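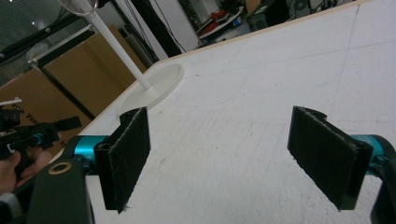 13/03/2023
Pranow project, student group, bench notes

Two hand grippers in use today, left and right. Aim was to get a clean set of demonstrations with the white stand before we change anything else. We have 28 usable runs from the last session and want 40 before training the next version.

Started late. The left gripper had lost its calibration over the weekend and the width reading was off by 10 mm when fully closed. Redid it with the spacer block, twice, and the second result held. Please write the offset on the sheet by the Bumine laptop when you change it. I found three different values in three places and used none of them.

Task as agreed: approach the stand from the right, fingers fully open, close on the pole low down, lift, set down again further along the table. The start position should move a bit between runs. Last time we put it in the same spot every time and the policy learned the spot. The grid on the table helps with this, so pick a new square for the base each run and log it by row and column.
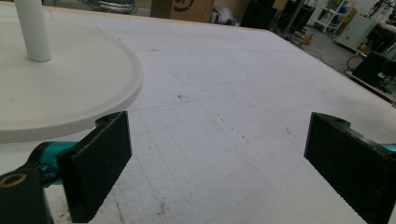 The low approach is harder than it sounds. The base is wide, so if you come in flat the finger meets the disc before it gets near the pole. Tilting the wrist a little is fine. What we don't want is a sideways shove with the finger to line the stand up first, as the arm will copy that. Mark any run with a shove as bad and do it again.

Speed: slower than feels natural. Pause for a beat before closing and again after letting go. The tracking dropped out on quick turns last time, and those files are no use to us.

Ran the Lim script over the old recordings while waiting for a battery. It kept 1,088 frames from the first file and threw out the rest as blurred. That seems harsh. Might be the threshold, might be the exposure setting. Not looked into yet.
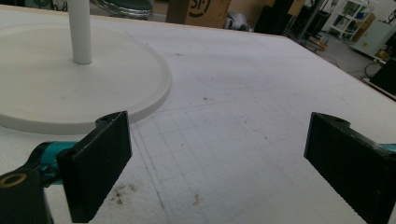 Other things to sort out:

Brush the table down before each session.

Copy everything to the Kadico drive the same day, with the run log in the same folder.

Decide whether the finger pads get replaced before the September competition or left as they are. If we change them we need new demonstrations, so I would like an answer soon.

Next session: remaining runs, then the blur threshold.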